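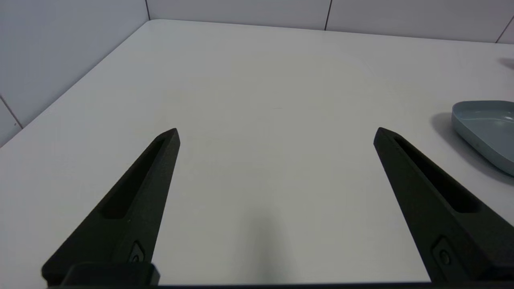 主题:Re: [automation-list] 有人去过 Broltemlow 的开放日吗?

大家好!

昨天刚从 Traltton 回来,腿还酸着呢,先趁热把见闻倒出来,不然过两天肯定全忘了。先把原帖引一下,省得新来的朋友要去翻存档:

> 2020年5月25日,列表里有位朋友写道:
>
> 各位好,看到 Broltemlow 六月要在 Traltton 办开放日,说是有桌面机械臂抓取的现场演示。我在 Clelham 这边的小包装厂做设备维护,老板最近老念叨着"水果分装能不能自动化",所以想去看看,但坐车来回得大半天,有点犹豫。
>
> 想请教去过往年那几场的朋友:
> 1. 演示是真机在跑,还是放视频?
> 2. 能不能站近了看夹爪?我最关心的是手指的结构和更换方式。
> 3. 他们那个 Alcantara 项目到底是做什么的?网页上写得云里雾里。
>
> 先谢谢了!

一个一个回吧。

第一个问题:真机,放心。大厅里确实也有个屏幕在循环放宣传片(音乐很吵,我站了一会儿就溜了),但里面那间演示室是真的在抓东西。每批最多进16个人,要先在门口拿号,我去得不算早,等了两批才轮到。排队的地方没凳子,建议穿双舒服的鞋,我就是吃了这个亏。

演示室比我想的朴素太多了。我脑子里想的是那种展会上打着蓝光的大台子,结果人家就是白桌面、白墙,一个灰蓝色的浅盘子,再加几样果蔬。我旁边一位大姐小声说"就这?",我当时心里也嘀咕了一下。可是看着看着就挪不动脚了!东西少,反倒能把注意力全放在手指上:它怎么张开,从哪边靠过去,碰到东西的时候犹豫不犹豫,一清二楚。要是堆一桌子花花绿绿的东西,我大概光顾着看热闹了。

第二个问题:能站得挺近,地上贴了黄线,不越线就没人管你。夹爪是两指的,黑色哑光,表面有一点点纹理,我看着很像打印出来的,不过我没问材料,别拿我的话去跟老板打包票。手指越往前越窄,指尖是斜切的,上面开了一道长槽。槽是干什么用的我也没问到(后悔),我自己猜要么是减重,要么是让手指稍微有点弹性,懂行的朋友来说说?手指靠下的地方能看到圆头的紧固件,陷在小凹坑里,我估计换手指就从那儿下手,但现场没有拆给我们看。讲解员只说换一副手指要6分钟,他们自己的人来换哈。换成我,翻倍都不一定够。

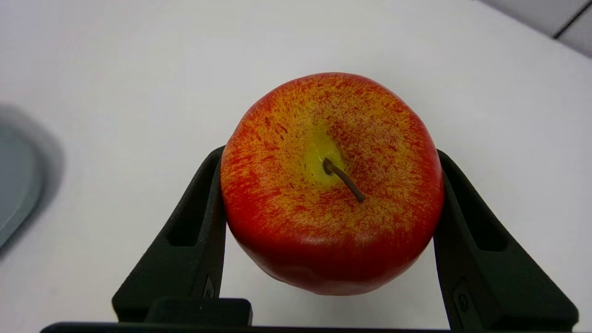 说到苹果,我得多啰嗦几句,因为跟原帖里讲的水果分装最有关系。那个苹果红里带黄,夹爪是从两边合过来的,柄朝上。我以前一直觉得抓圆的东西最省事,哪边下手都一样嘛,现在想法变了不少。圆东西跟平的指面接触的地方其实就那么一点点,夹偏一些就容易转,太靠上又会往下滑。讲解员的说法是,尽量去找最宽的那一圈。听着像废话,可是真的水果没有几个是标准圆的,有的一边高一边低,有的底下还带个凹坑,最宽的那一圈在哪里,机器得自己看出来。

还有,苹果皮看起来有点蜡质的感觉,我怀疑是模型果。我没上手摸,不敢咬定。要是你们厂里分的是真果,一定要追问一句:真果试过没有?会不会留印子?我问了个大概,对方回答得比较含糊,说"要看品种和熟度",嗯,跟没说差不多。这一条我给扣点分。

另外有个细节我挺喜欢,夹爪上头装着一个方方正正的腕部相机,跟着手一起走。我们厂里那套老设备的相机是吊在架子上的,手一伸过去就把要看的东西给挡了,调了好久,最后只好让它先看一眼、闭着眼睛去抓。跟手走的相机离得近,挡得少,缺点是线也得跟着跑。我特意盯着线看了半天(职业病,没办法),手腕上方有一根细细的黑线绕了个弧,留了余量。做过维护的都懂,线断在哪儿?十回有八回断在手腕那一段!原帖那位朋友去的话,记得替我问问线多久换一次。

第三个问题,Alcantara。我问了两遍才弄懂,按我的理解,它就是一套教机械臂摆放日常物件的流程:人先带着做,把过程录下来,再拿去让机器学。讲解员说今年开春到现在录了328段,后来剔掉一些,留下能用的是185段。剔掉快一半,我听了还挺吃惊,后来一想也正常,我自己带新人的时候,头几天的示范也没几次是能看的,哈哈。剔除的标准我追着问了,主要看两样,一是中途有没有多余的停顿,二是有没有碰到不该碰的地方,比如墙。

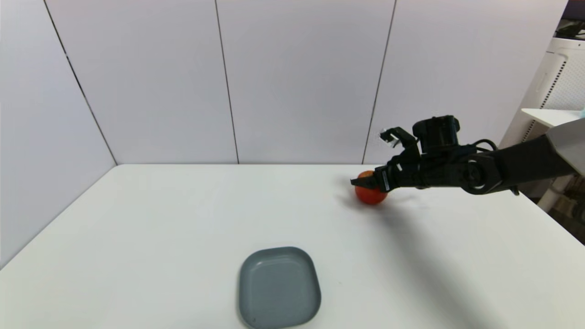
墙这个事情比苹果难多了。番茄要是搁在桌子靠里的位置,后面紧挨着墙,手指能绕过去的空间就很小,手腕得先想好用什么角度进去,一根手指在上、一根往前往下探,进去早了会把番茄往里顶,进去晚了又夹不到肚子上。我们平时在线上遇到的是一模一样的毛病:料箱中间的好拿,贴着箱壁的那几个永远剩到最后,最后还是人伸手去捞。我把这个跟讲解员讲了,他连连点头,说靠边的位置他们会专门多录一些。我觉得这个思路可以借鉴,我们当初做测试的时候,东西总是顺手往正中间一放,测出来的成绩当然好看,一上线就露馅。

番茄还有一层麻烦,皮又亮又滑,灯一照上面就有一块反光,我们那台老相机见了这种东西就犯傻。他们屋里的光打得很匀,桌上的影子都是软软的一大片,我问是不是特意调过的,说是调过。所以原帖那位朋友啊,回去以后别光想着买手臂,先抬头看看你们车间的灯!我们厂窗户朝西,下午四五点钟那一阵谁都没辙。

再说几句不太满意的,免得像给他们打广告:

速度完全没讲。我问一小时能分多少个,回答是"目前不追求这个"。做研究可以不追求,我们老板不行啊。

价格也没讲,只给了一张名片,让写信去问。

提问时间太短,刚问到兴头上就喊下一批了。我后来又绕到大厅里堵着人问了几句,人家倒是很耐心,态度没得说。

交通的话,从 Clelham 过去坐早班车最合适,下车以后往河那边走,过了桥就能看见牌子。附近吃的不多,桥头有一家面馆,分量很足,汤偏咸。停车位我看基本是满的,开车的话早点到。

总的来讲,我觉得值得跑一趟,特别是原帖这位,你关心的手指那些,站在黄线那儿看十分钟,比看网页强得多。要是能拍下来回厂里给同事看就更好了,现场是允许拍照的,别开闪光灯就行。

我手上还有几页潦草的笔记,主要是关于手腕角度的,字丑,有兴趣的话我这两天敲出来发到列表里。还有,谁知道那道长槽到底是干嘛的,求告知,我回来的车上想了一路!

祝好
一个在包装线上拧了多年螺丝的老会员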